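Rin Kudo
Fil : ce que j'ai appris en organisant un repas de quartier pour 122 personnes. Je le mets ici parce qu'on me pose la question chaque année en février, quand il faut déposer les demandes. 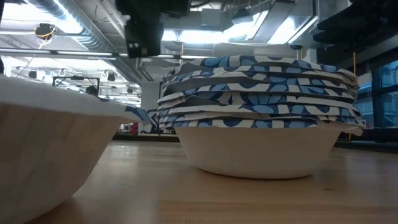
La mairie veut le dossier deux mois avant. Chez nous c'est un formulaire pour l'occupation de la rue et un autre pour la fermeture à la circulation. Ils partent à deux services différents qui ne se parlent pas. Gardez une copie des deux.

L'attestation d'assurance doit mentionner l'adresse exacte de la rue. La nôtre disait « voie publique », on nous l'a renvoyée. Une semaine perdue.

Pour les inscriptions, on a essayé un tableur partagé puis Kairys. Kairys est plus simple pour les gens qui n'ont pas d'ordinateur, ils répondent par SMS. Il faut quand même passer aux interphones. 29 foyers se sont inscrits uniquement de cette façon.

Le budget maintenant. On demande 2 euros par adulte, rien pour les enfants. Ça paie le pain, le café, les boissons et la vaisselle. Les plats, chacun apporte le sien.

Les plats, justement. La première année on n'a rien réparti et on a eu une montagne de taboulé. Maintenant c'est par côté de rue : numéros pairs le salé, numéros impairs le sucré, et on inverse l'année suivante. Certains trichent, ce n'est pas grave.

Demandez une étiquette sur chaque plat : contenu, allergènes, nom du propriétaire du saladier. Il me reste trois saladiers de l'an dernier. Si l'un est à vous, écrivez-moi.

Vaisselle : on a comparé la location et le jetable en papier. La location revient moins cher par personne mais il faut la rendre propre le lendemain matin. On alterne selon qui est disponible. Prévoyez plus d'assiettes que de convives, tout le monde en reprend une pour le dessert.

Les bols en papier tiennent bien pour les salades et les fruits. Pour la soupe je n'ai pas testé.

Tables : 40 tréteaux prêtés par la salle Punemari. Allez les chercher la veille, avec une camionnette. On a fait ça en break une année, cinq allers-retours.

La musique. On s'arrête à 22 h, c'est écrit dans l'autorisation. Le groupe de la rue Zarklow a joué jusqu'à 22 h 20 et j'ai eu un courrier. Depuis, le dernier morceau commence à 21 h 45.

L'électricité vient de chez deux voisins, un de chaque côté. Ne branchez pas la cafetière et la sono sur la même rallonge.

Question reçue en message privé : et s'il pleut ? On a le préau de l'école en solution de repli. Il faut le réserver en même temps que la rue, pas la veille. La directrice garde les clés jusqu'à 18 h.

Autre question : les tensions entre voisins. Il y en a. Je ne fais pas de plan de table, les gens se placent seuls et ça se passe correctement.

Pour le rangement, inscrivez les noms à l'avance, par tranche d'une demi-heure. Sinon ce sont les mêmes qui plient les tables à minuit.

Je mettrai le modèle de lettre pour la mairie en réponse à ce fil ce soir, le temps d'enlever les adresses.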